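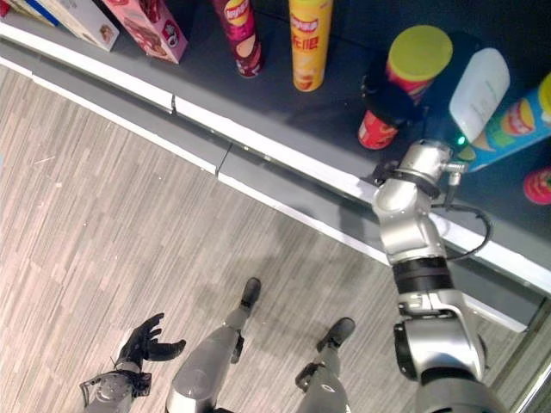

Snack shelf reset, small shop, August. Posting my notes as a thread for anyone who does their own facing.

Shelf is dark gray with a white edge strip. The strip bends a little where two sections meet. I set the tall cans by the strip, so any bend there shows up as a bend in the row. Check the joint first, then place product.

Upright vs. lying down. Upright cans take less width and the logo reads from standing height. Lying down, they roll unless something stops them. We have done both this month. Upright on the top deck, tilted on the middle one.

Adhiambo Mfinanga asked why boxes and cans share a deck at all. Answer: the Sustari planogram has them together at the left end, and I left it that way. Boxes are square and hold their own line. Cans need something square next to them.

Depth: our decks are 345 mm. One row of cans in front and a short reserve behind. Deeper than that and the back row never gets rotated.

Gum is the awkward one. The bottles are small and they get lost next to anything tall.
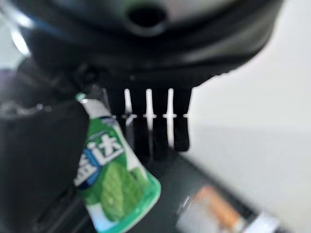 The 益达 bottle has a flared base, wider than the body. Space them by the base. If you space by the body, they touch at the bottom and the labels drift out of line. Green label with the mint leaf faces out, characters level.

A glossy dark top is hard on small bottles too. Every fingerprint shows. Wipe before you place, dry cloth only.

For sorting I use a steel table next to the shelving. Anything coming off a deck goes on the table before it goes anywhere else. Tall items toward the front, small ones farther back where a sleeve won't catch them.

Steel throws a lot of glare. I read date codes by turning the can away from the light. The Gristgate label gun prints pale gray, so do this at 4 p.m. or later if your window faces west like ours.

Tilted row on the middle shelf: different colors side by side, yellow lids on all of them. Easier to see a gap that way. Leave the shelf below it clear until the row above is settled.

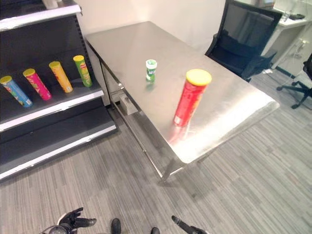

Order of work, for the next reset:

1. Clear one deck to the table.
2. Wipe the deck and the edge strip.
3. Check the joint.
4. Boxes, then tall cans, then gum.
5. Price tickets last. Bortolotti clips go on from the left.

Still open: whether the gum moves to the counter. The Jevanmont rack holds up to 2,000 g per arm and I haven't weighed a full row yet. Will add to the thread when I have.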